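Two-arm sorting project: bag or basket first?
Robotics Club Board > Student Projects

losness_lab
Posts: 2,097
We're on the produce task now. The arms have to take pieces out of the teal basket and put them in a clear plastic bag. Eleven good runs so far, all with the bag held open by hand. Without a person holding it, the left gripper can't find an edge. Setup as of this afternoon: 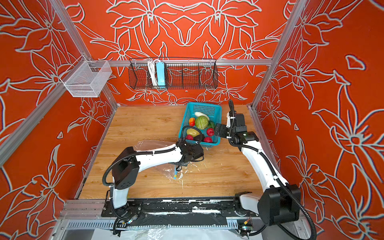 Reply 1
benen_k
Posts: 3,127
I'd drop the bag. Clear film on a wood table with light bouncing off it is about the worst thing you can give a camera. Use a second basket and get the two-arm part working first.

Reply 2
fesier
Posts: 2,399
Disagree. The bag is the whole point of the project. Anyone can do basket to basket. Try a paper bag for a week, then go back to plastic.

I'd worry more about those walls. Big flowers on orange, and you have red fruit in there. Did you pick that on purpose?

Reply 3
losness_lab
Yes, on purpose. We want it to work with a busy background. The plain walls were too easy.

Reply 4
benen_k
Then you're changing two hard things at once. If a run fails you won't know which one did it.

Reply 5
fesier
Fair, but they have until April. Also wipe the table — there are white flakes by the bag.

Reply 6
losness_lab
Will do. Trying paper tomorrow with the same walls. Benen, if it still misses the edge I'll put the plain panels back and post the numbers.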